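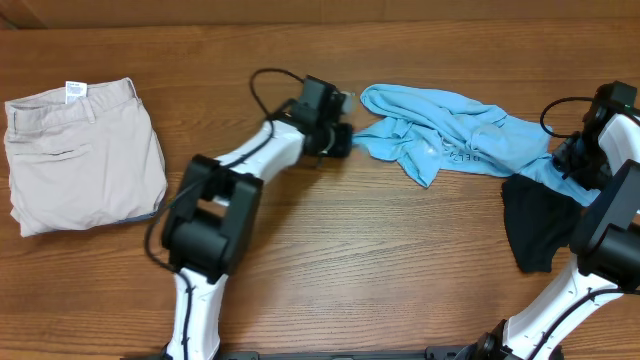 A reply under my July post on the Nitgate board said the right arm was fine and that I should just raise the current limit until the fault went away. I tried raising it a little, and the motor case got too hot to keep a finger on, so I put it back and I'm asking again with more detail.

Setup is two arms on one rail over a wooden table, folding clothes. The software is Bokby, the motor boards are Dillberg. Trousers are no trouble. The problem is shirts. When the right gripper comes down on the cloth it sometimes keeps pushing into the table after it should have stopped. The shoulder joint then throws fault 114 (overload) and the whole arm loses power and drops. The left arm does the same move on its side and stops where it should.

What I've checked:
The gripper screws are tight.
The table height in the config matches the real table.
Swapping the power leads between arms made no difference; the fault stayed on the right.
Re-homing fixes it for a while. The last time, the shoulder read 1,144 counts at the home mark, and it should read zero.

The arm dropping bothers me more than the fault does. It came down on the back of my hand yesterday while I was pulling a sleeve straight. No injury, but I'd like to know if that is normal before I go on.

posted by ferrule_88
tags: bokby, overload, homing, two-arm

3 replies

tablesaw_tm
Check your cables. It's always the cables.

oddgrain
Your counts are the clue. If home reads 1,144 when it should read zero, the arm thinks the gripper is somewhere it isn't, and it will try to push through the table to get to the height you asked for. The overload comes from that. Raising the limit would only let it push harder, so leave it where you have it now.

On the Dillberg boards I have used, there are two usual reasons for a shift like this. One is a slipping coupling between the motor and the joint. The other is the encoder plug working loose where the cable bends at the shoulder.

To tell them apart, cut the power and support the arm. Put a pencil line across the coupling and the shaft. Power up, home it, and run the shirt move until it faults. If the line is broken, the coupling is slipping. Clean both surfaces and tighten the clamp screw to whatever the manual says. If the line is still whole, look at the plug. I had one where the latch tab had snapped and it looked seated.

Home again afterward and run the move in the air with no cloth before you let it touch the table.

mill.road.bench
Agree with oddgrain on the coupling. On the dropping: yes, it's normal for an arm with no brakes, and it will do it on any fault that cuts motor power. Bokby has a setting called soft release that holds the joints for 400 ms and then lets them down slowly. It's off by default in version 2. It won't help if you lose mains power, so don't count on it for your hands.

Stop reaching in while the motors are live. I put a Tsai foot switch on mine, wired so the arms hold still unless I'm standing on it, and placed it far enough back that I can't reach the cloth from there. Fix sleeves with the arms parked and the power off.

ferrule_88
Pencil line was broken. The clamp screw turned nearly half a turn before it got tight. Homing reads zero now and I've only run it in the air so far. Foot switch is on order.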